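# Writing the rules for a two-arm table

24 Jan 2022

Marites Dagdag keeps the bench rules for manipulation work at Trollelari, and the current version runs to 14 pages. The first version was a single sheet taped inside a cupboard door. She does not regard the growth as a success. "Most of what we added is definitions," she said. "People agreed on what to do long before they agreed on what the words meant."

The rules cover tabletop tasks with small arms, such as moving dumplings between a cloth and a bamboo steamer. They do not replace a risk assessment for the cell, which is a separate document with a separate owner. Their scope is narrower: how the table is set, when a person may reach in, what counts as a completed attempt and what gets written down.

Dagdag began with reset. Under the old text, an operator was asked to "return the table to its starting condition" between attempts. Two operators could read that differently and both be correct. The revised clause names the items that belong to the task and the items that are there as clutter, and gives each a zone on the cloth. Placement within a zone is left free.

"If you fix every object to the centimeter, you learn how the arm behaves in one layout," she said. "If you fix nothing, you can't compare one afternoon with the next. The zone is a compromise, and we say so in the text." 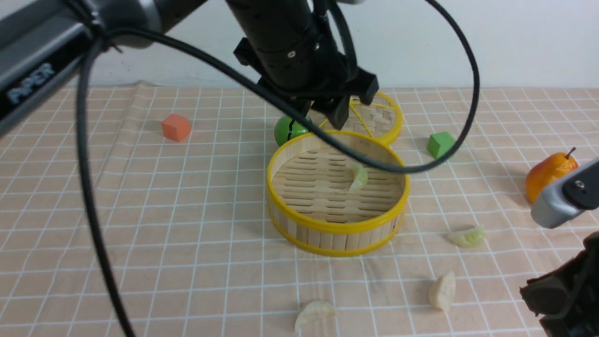 The clause on cables took longer to agree. Edgardo Malabanan, who reviewed the draft for Podberg, wanted any cable crossing the work area to be grounds for stopping. Dagdag's view was that the rule would be broken on the first morning and then ignored. The version they settled on separates slack from obstruction. A cable may pass over the table if it stays clear of the fingers and the target through the full planned motion, and the operator has to check this with the arm powered down before the first attempt of a session. Any contact between a cable and a task item voids the attempt.

"Void is a separate outcome from failed," Malabanan said. "We had logs where the two were mixed, and the failure rate was meaningless. You could not recover it afterward."

He asked that void attempts be kept in the record with a reason code. There are five codes. A sixth, "other," was removed in December after a review found that it had become the most common entry.

Much of the remaining text concerns the approach to the object. The rules ask for a pause before contact, with the fingers open and the target in the wrist view, so that the operator can confirm the planned grasp. Dagdag was asked whether the pause slows the work down.

"Of course it does," she said. "It's a confirmation step. We allow it to be shortened for a target the system has handled 25 times without a void, and it goes back to full length if the target changes. A folded shape is harder to judge than a cube. It has a thick part and a thin end, and where you take hold matters."

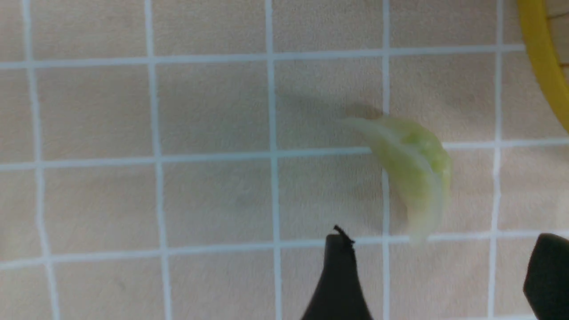
*Wrist view: open gripper fingers with a pale green, crescent-shaped target on the grid cloth.*

On the cloth itself the rules are brief. A printed grid is permitted as a visual aid for the operator and is not accepted as a measuring reference. Cloth creases, and the lines move with it. Any position reported as a number has to come from the calibrated system. Malabanan said he had sent back one report on this point alone.

Shared space between two arms has its own section, adapted from an internal guide written at Kaczmarczyk. One arm holds the right to enter a zone and the other waits outside it. The right is released by an explicit signal — being stationary does not count as a release. Dagdag called this the only clause in the document that has never been disputed.
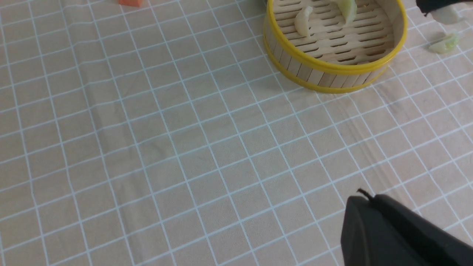
Wrist cameras raised a related question: whether an operator may grant entry on the basis of one view. The answer in the current text is no. A wrist view can leave out most of the other arm, and it changes with every movement of the wrist, so entry requires a second view from a fixed or head-mounted position. If that view is lost for any reason, both arms stop and the attempt is recorded as void.

The same section limits reaching in by hand. Both arms must be stopped and the enabling device released. The person reaching in is the one who restarts the session. Dagdag would like the last requirement enforced by the software. At present it depends on habit.

She was more reserved about the training requirement, which asks new operators to complete around 40 supervised attempts before working alone. "That number came from a discussion, and I would not defend it in front of a statistician," she said. "What I would defend is that the supervisor has to sign for the voids as well. A trainee who never calls a void is usually not looking."

The next revision will deal with soft items that change shape during handling. The existing text treats an item as acceptable until it is visibly torn or flattened, and Malabanan considers this too loose. He has proposed a reference item, kept out of use and set beside the working ones at the start of each session. Dagdag has asked him to draft the clause, including who decides when the two no longer match.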